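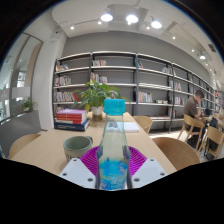

The reading table is the one surface in the house that has to do four jobs, and it spent most of January doing none of them well. I have now settled on a layout. Notes follow, mostly for my own use the next time everything migrates to one end.

The table is light wood with rounded corners. It came from Verkholm and cost 449 before delivery. The finish is an oil, which means it looks good and marks easily. A cold bottle will leave a ring in about 29 minutes at normal room humidity. I tested this on the underside of the spare leaf with a timer, wiping and repeating until I was satisfied that the result was consistent. A hot mug leaves a paler mark, sooner, and it is harder to remove.

Hence the red coaster. It is round and lies flat, with enough rim showing past the base of a drink bottle to catch a run of condensation. I tried a cork set from Endik first. Cork absorbs well, but the light ones stick to the bottle and come up with it, then drop on the book.

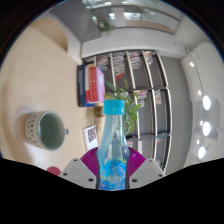

The mug is a separate problem. It is cream outside with small dark dashes, green inside, and it has a loop handle. It is also the item most likely to be knocked, as the handle projects. The current rule is that the mug stays to the left of the bottle. I turn pages with my right hand, so the drinks are both out of the sweep of that arm if I sit square to the table.

Books go farther back on the left. The large dark blue one is always at the bottom of the stack, and the red and pink covers go on top of it. Sorting by size sounds obvious, but for a long time I sorted by what I was reading, and the stack leaned. Anything not in use for two weeks returns to the shelves. The shelving is metal, from Tindall, rated at 80 kg per bay according to the leaflet. I have not come near that.

The remaining items, in the order I put them back after wiping down:

1. Coaster, then bottle. The cap goes on fully, including between sips. A bottle with a loose cap is an open container.

2. Mug, to the left, handle pointing away from the chair.

3. Stack of books, spines readable without lifting anything.
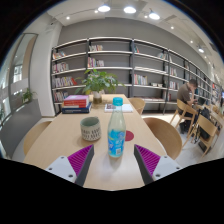
4. Plant, toward the far end. The leaves spread wide and need clearance on both sides. Water is topped up when the level drops, and changed when it turns brown.

5. Open book, to the right of the plant, flat.

6. Chairs pushed in, backs clear of the table edge.

Wiping down takes a damp cloth followed by a dry one, always along the grain. I re-oil the top twice a year with the Prullov hard wax, one thin coat, left overnight. Two coats in one session stayed tacky for most of a week and picked up lint.
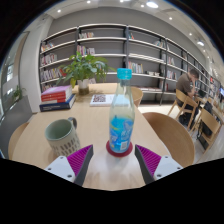

The weak point of the layout is the plant. Some of the leaves droop toward the books, and a few of them have gone yellower than the rest. I suspect the light, which comes mostly from one side, so I have started giving it a quarter turn whenever I change the water. If that has no effect by spring it will move to the windowsill and the books can shift right to take up the space.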